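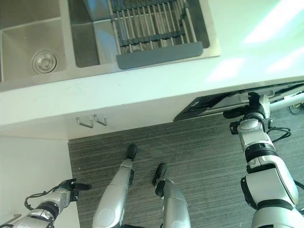

kettle_and_toast: Evening all, I've been asked to tidy up our kitchen rules at Herkemstead before they go on the wall. My draft says the arm stays below worktop height until the dishwasher job is finished. With the gripper right down at that dark panel under the counter, there's plenty of bare white worktop beside the sink, and I'd love to keep it that way!

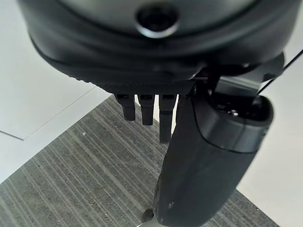

I've also put in a pause of five seconds before any grip (sorry, I do fuss).

mossbank: Five is far too long, my dear. We use four.

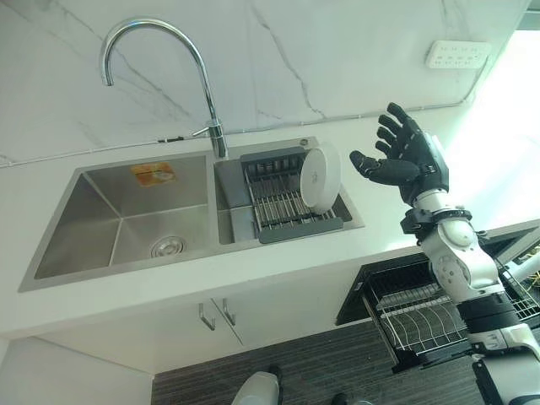
Furnunitz, December

Copying in our own house note, for what it's worth: door down, rack out, hand open until a person says go. Almost seven pages of it, bless us.

gribble7: I'd still want the stop button first, mossbank, whatever the pause. Killmont put theirs on page six, and I did grumble. 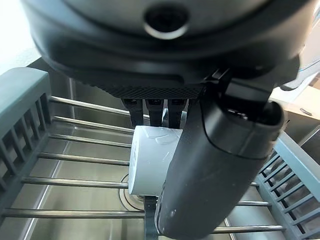
RULE 2: CUPS AND PLATES

kettle_and_toast: Plates first, then cups, one at a time. Shout if you disagree, I'll be up till ten.

Contact | © Tagle Forum | Back to top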